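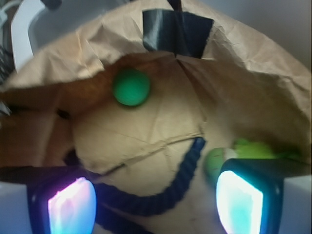
Brown paper bag, creases and all

Drying herbs and saving seed in paper bags – who else is doing this?

pemard_patch
Posted Thursday, February 20, 2025
I'm completely hooked on saving seed this summer and I want to talk to people who get it! It started with one coriander plant that bolted in the heat. I let it go, snipped the heads, dropped them upside down into a paper bag and forgot about them on top of the fridge for 9 days. When I shook the bag it sounded like rain. Now I've got dill, parsley, lettuce and a ridiculous amount of silverbeet on the go and my kitchen smells amazing.

Questions for the old hands: do you leave the top open or fold it over? And does anyone bother labelling by variety, or do you just trust yourself to remember? (I do not trust myself.)

dresto_dave
Welcome to the addiction! Open top for the first week, always. If you fold it over while the stalks are still green you'll get mould, especially anywhere near the coast. Once they snap when you bend them you can close it up. I write on the bag in pencil before anything goes in.

Silverbeet is a brute, by the way. Those stalks will poke through anything.

gumleaf7
Going to disagree on the open top. I fold mine over once and peg it from day one and I've had mould exactly never, but I'm inland and it's dry as a chip here until winter. Coriander drops seed if you so much as look at it, so I'd rather it was shut.

What I would say is don't cram it. Seven heads to a bag is my limit, then I start another one. Air has to get between the stalks or the ones in the middle just sulk.

narkex_nan
Can I put in a word for old pillowcases? Paper is fine for small stuff but I grow leeks for seed and the heads are enormous. A pillowcase hangs off a hook, breathes beautifully and goes in the wash afterwards. I've been using the same two for years.

pemard_patch
Ooh, pillowcases! I hadn't thought of that, and I've got a stack of odd ones in the linen cupboard. 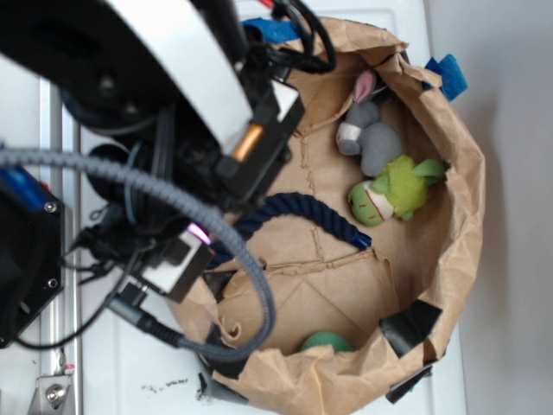
I'm still fond of paper for the little seeds though, as you can tear down one side and pour straight into the envelope. Lettuce fluff in a pillowcase sounds like a nightmare – I'd be picking it out of the seams until July.

Gumleaf, I'm coastal, so I reckon I'll go with open tops and give them a gentle shake every morning.

dresto_dave
The morning shake is half the fun.

gumleaf7
Fair enough for the coast. Try one folded and one open from the same plant and report back, I'm curious now.

mofokeng_road
Does anyone test germination before they give seed away? I put a few on damp paper towel in a takeaway container. My parsley was hopeless last year and I'd already handed it out to half the street.

narkex_nan
Parsley has to be fresh, love. Sow it the season after you save it and don't keep it hanging about. Leeks are the same.

pemard_patch
Good to know, parsley is going to the front of the queue! Will post on the folded versus open bags once the next lot of dill is ready.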